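We use cookies to remember your settings and to count visits. Accept | Manage preferences

Gripper comparison, drinks bench: gallery
Posted in November by the bench team

We spent two weeks on the drinks bench comparing the Skolov parallel gripper with the Miver three-position unit, both on the same model of arm and both driven from the stock teach pendant. The Marchetti wrist adapter was used throughout so that tool changes would not shift the flange offset. Payload was never the limit. What we wanted to know was how each one copes with small, slippery and thin items, and how much re-teaching is needed when the board or bowl moves a little.

Settings were kept the same for both: closing force at 60 per cent, approach speed at the factory default, 5 attempts per item before moving on. A dropped item counted as a failure even if it landed in the right place.

The Skolov was quicker to set up. Its jaw centre matched the value in the data sheet, and the tool frame needed no correction. The Miver needed its centre point taught by hand, and we had to do it again after swapping fingertips.

Cable routing deserves more attention than we gave it at the start. A short loop at the wrist pulls on the connector at full rotation; a long one gets into the camera's view. We settled on a loop that clears the wrist at both limits and left it alone after that.

Fruit and ice are the hard cases. Slim fingers reach between items without disturbing the neighbours, but the contact patch is small and a wet surface gives very little friction. Wider pads hold better and are useless near the rim of a bowl. The Tralport camera software lost clear objects against pale backgrounds often enough that we fell back on taught positions for ice.
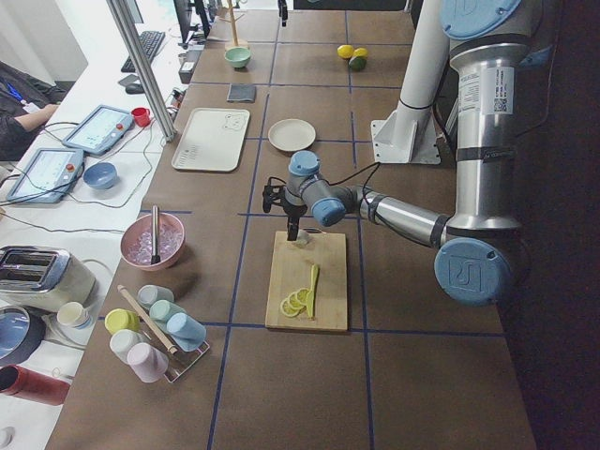 Taping the table into cells paid for itself. Resetting to a cell took far less time than measuring from the table edge, and the taught points stayed usable between sessions - provided the cutting board went back square to the tape. Next on the list are softer fingertips and a lower closing force for citrus.

Comments (2)

gantry_dan: Did you try silicone sleeves on the slim fingers? Ours wore through at the tips but the grip on wet parts was much better.

pkw: Would like to see the failures split by item. A single score hides a lot when ice is in the mix.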